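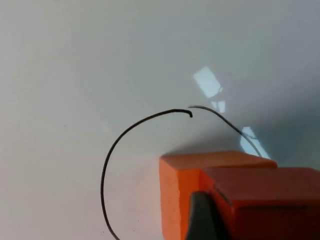

Is the Plusedon pottery open day worth the drive?
Worth every kilometre! I went in October with Tamsin Ruddock and we stayed until they were stacking the chairs. The glaze room was my favourite (so many greys, and each one has its own story), and the kiln talk ran well over because people kept asking things. Entry is $5, parking's free, and the scones sell out early, so go there first. I came home with 2 mugs and a very full notebook.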